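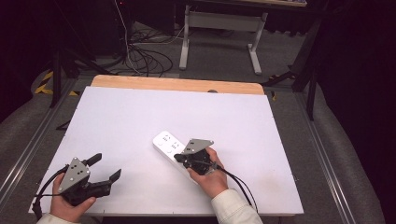

Ivana Zapata
Lecturer, Household Technology and Safety
Course handout, unit 2: Power strips on the desk

Reading for this unit: the Kaltby desk guide, first half only. The second half is mostly advice on colour schemes and you can skip it.

Most of what people believe about power strips comes from the box the thing was sold in. I would like you to spend this unit doubting the box. A power strip is a row of sockets sharing one lead and one plug. It gives you more places to plug in. It does not give you any more electricity, whatever the word "power" on the packaging seems to promise.

The rating

Find the rating before you plug anything in. It is normally printed or moulded on the underside, in small type, where it does the least good. For the exercises we shall suppose a strip rated at 2,000 watts. That figure covers everything plugged into it at once, and students lose marks every year by applying it to each socket separately. A desk lamp and a laptop charger will hardly trouble it. Add a fan heater and a kettle and you are past the limit, even if there are sockets still free.

The Damberg and Jatoi catalogues both describe strips as "heavy duty". Ask what that means. I have asked, and got a longer brochure. Unless the words come with a number, cross them out and read the sentence again.

Surge protection

Treat this claim with the same suspicion. Some strips have it and plenty don't, and from the top the two can look much alike. Where protection is fitted, it can wear out while the sockets carry on working, so a lamp that still lights tells you nothing about it. An indicator light may help, if the instructions say what it indicates. The Rukham leaflet in your pack manages to mention its light in 2 places without explaining it in either. Bring the leaflet to the seminar with your own notes in the margin.
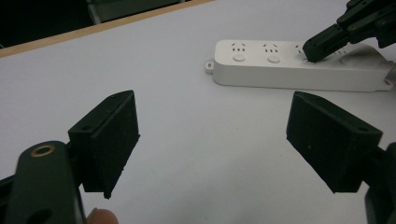

Where to put it, then. The usual advice is to keep the strip on the desk so that you can see it, and the opposite advice, equally common, is to hide it underneath. I am not convinced by either as a rule. On the desktop you can reach the plugs and notice damage, but you also have drinks up there. Underneath, it gathers dust and gets kicked. Decide according to the desk in front of you, and write down why.

Some points I will defend:

Never plug one strip into another.
Leave air around it. No rugs, cushions or piles of paper on top.
Don't run the lead where a chair will roll over it.
If a plug feels hot, switch off at the wall and stop using the strip.
A cracked casing means a new strip. Tape is no repair.

Exercise to hand in

Choose one desk at home or at work. List what is plugged in, look up the wattage of each item and add them together. Compare the total with the rating on the strip. If you can't find a rating, say so and explain what you would do next. "It has always been fine" will not be accepted as evidence.

Answers go on a single sheet, with your name at the top. Hand in by Dec 9, 2022, at the start of the seminar.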